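April, Sunday, late. Farm notebook, goat side.

Went over the Gistis mineral lick numbers again with Hussam. Still not convinced. The rep says does on the lick put on more weight by weaning. Our own sheet has 27 does on it and 40 without, and the two groups were never on the same pasture.

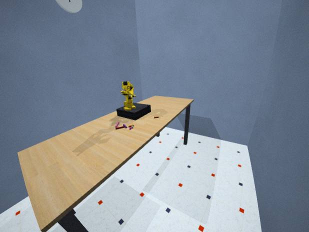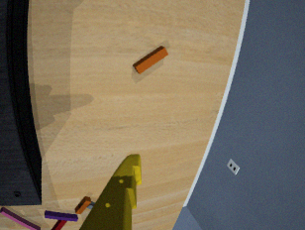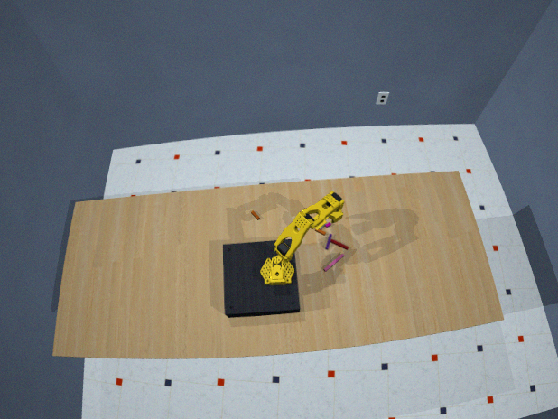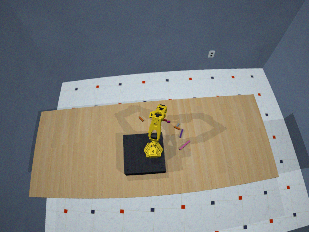 Long table, pale wood grain, all four views.

Things that bother me:

The lick group got the lower field, where the Vrabec clover came in thick. I'd gain weight down there too. Hussam Awwad thinks the clover matters less than I do. He may be right, but he has no numbers either.

Scale read 546 for the loaded crate on one weighing and we both wrote it down without checking the empty crate first. Throw that one out.

Ignacio Domínguez wants to order 100 more blocks before the Dekasis price goes up. I said no. A price going up is a reason to sell licks – it tells me nothing about goats.

Plan: swap the fields at the next move, keep the groups as they are, same hay for both. Weigh before the morning feed, empty crate first, every time. If the lick does still come out ahead on the poor grass I'll sign the order myself.

Corn: lower rows yellowing at the tips. Ignacio says nitrogen. Could be wet feet. Dig up two plants and look at the roots before anyone spreads anything.

Ask Hussam where the spare ear tags went.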